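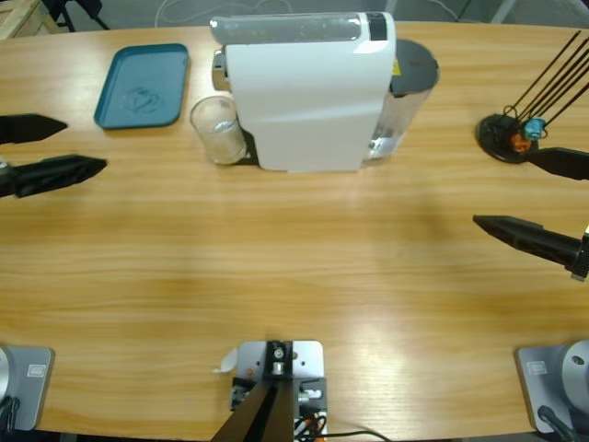
The coffee machine in the second-floor break room at Cluleo, with a glass at the ready.

Cluleo Staff Vote to Keep the Coffee, Lose the Pod Fund

February 25, 2019

The longest-running dispute at Cluleo, a mid-sized maker of filing software, ended last week with a show of hands, a short speech and one person leaving early to move her car.

At issue was the Pod Fund, a voluntary arrangement under which employees on the second floor dropped coins into a cookie tin each time they made themselves a coffee. The fund was set up in September, when the company stopped paying for coffee as part of what an internal memo called "a fresh look at the little things." By the middle of winter the little things were $1,680 in the hole.

"I want to be clear that the tin was never stolen from," said Amos Sorensen, the office manager, who covered the shortfall out of the supplies budget and has not bought a new stapler in months. "You can't steal from a tin that has a button and a Canadian dime in it."

The system was simple enough. A coffee cost 50 cents. A sign said so. A second sign, put up a few weeks later, said so in capital letters. A third sign thanked everyone in advance for their honesty, and takings dropped by half.

Sorensen's records, which he keeps in a spreadsheet and will show to anyone who stands still near his desk, suggest that the floor went through 1,000 pods in the fund's first stretch alone. The tin took in enough to cover fewer than a quarter of them. He has a theory about where the rest of the money went, and the theory is the sales department.

Sales disagrees. Thijs Verbeke, who runs the team, pointed out that his people are out of the building most mornings and that two of them drink only tea. He also noted that software testing, which sits closest to the break room, has been "suspiciously awake" all year.

Things came to a head when Sorensen suggested a sign-up sheet. Each person would write down a name and the time, and the totals would be added up at the end of the month and read aloud. The sheet was up for a single morning. It collected 20 entries, of which 11 were signed by the company's founder, who has lived in Portugal for years.

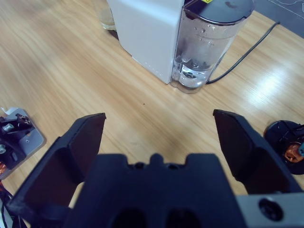

Three Plans, One of Them Serious

The staff meeting that followed was the best attended since the one about parking. Three plans were put forward.

The first came from Consolacion Evangelista in accounts, who proposed a flat fee of $2 a week taken straight out of paychecks, with anyone who did not drink coffee free to opt out. It was sensible, cheap to run and easy to follow, and it was met with deep suspicion. Several people who had been seen holding cups that very morning asked how soon they could opt out.

The second was to bring in Rotine, a local office snack service that would supply the pods, stock the cupboard and send a bill. Rotine had mailed over a brochure with a smiling man on the front. The bill, when someone worked it out on the back of the brochure, came to a good deal more than the hole in the Pod Fund, although it did include granola bars.

The third was from Gayan Munasinghe, a programmer, who offered to build an app. It would track each cup, send polite reminders and rank the floor from most to least honest. He had already picked a name, Fakir, and had drawn a logo. Asked how long it would take, he said a weekend. Asked the same thing a few minutes later by his own manager, he said the end of the third quarter.

A motion to go back to the old percolator was ruled out of order. The old percolator is in a closet and is understood to have something living in it.

In the end it was Zodwa Modise, the head of finance, who settled the matter. Modise had not planned to speak. She had come in to collect a folder. But after listening for a while she asked Sorensen how many hours he had spent on the tin, the signs, the sheet and the spreadsheet since September, and then she asked everyone else how long they had been sitting in this meeting. She did some arithmetic on the folder.

"We have now spent more on talking about the coffee than on the coffee," she told the room. "I'd like that to stop by lunch."

The company will go back to paying for the pods, effective at once. The vote was unanimous apart from Munasinghe, who abstained and says he is keeping the logo.

Not everyone is happy. Verbeke would like it noted that sales has been cleared, a claim Sorensen says goes well beyond what was decided. Evangelista has asked what will happen to the people who did pay, a group she puts at herself and possibly one other. She has kept receipts, in the form of a small notebook, and expects to hear back.

Management has promised to look into it. In the meantime a few ground rules have been taped to the cupboard: finish one box before opening the next, rinse your own cup, and do not take pods home, "even for a sick relative."

As for the tin, it has been washed and returned to its first career. It currently holds shortbread from Zomero, the bakery across the street, left over from the meeting. There is a sign on it asking people to take only one.

Sorensen counted them on Friday afternoon and again first thing on Monday. He would not share the numbers, but he has started a new tab in the spreadsheet.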